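Etetti place setting: bowl, tumbler and round mat

Sold by Nnaji Tableware as a set for one. Mat size, bowl depth and care notes are further down the page.

Bowl

Plain white ceramic with a thick, smooth rim. We get sent a lot of bowls described as "generous" that turn out to hold a small helping of soup, so we filled this one to the brim and measured it: 700 ml. Deep enough for noodles. The maker says it survives 1,000 dishwasher cycles. We haven't run 1,000 cycles and would treat that as a hopeful number.

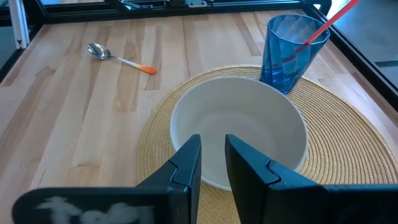
Mat

Round, woven in tight coils, straw coloured. The listing calls it "wipe clean", and we'd argue with that. Tomato sauce gets down between the coils and stays there. Shake the crumbs off, dab spills quickly and don't soak it.

Tumbler

Blue glass with broad twisted facets. It looks heavier than the Fildale one we used to stock, and it is. Whether the twist gives you a better grip, as claimed, we can't say.
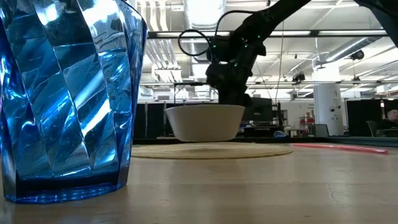

The blue also hides how much is left in it, which some people mind. Hand wash only, whatever the box says.

Cutlery is not included. If you want colour, the Flulside fork has a teal handle, though we think it's dear for one fork.

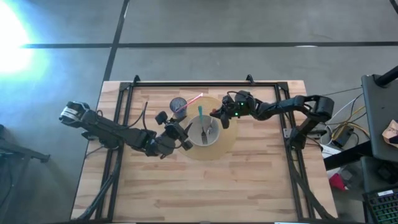 White bowl on the round mat, with fork and spoon.

Returns within 20 days, unused. Spare mats are sold in packs of 5 only. We have asked for singles and been told May.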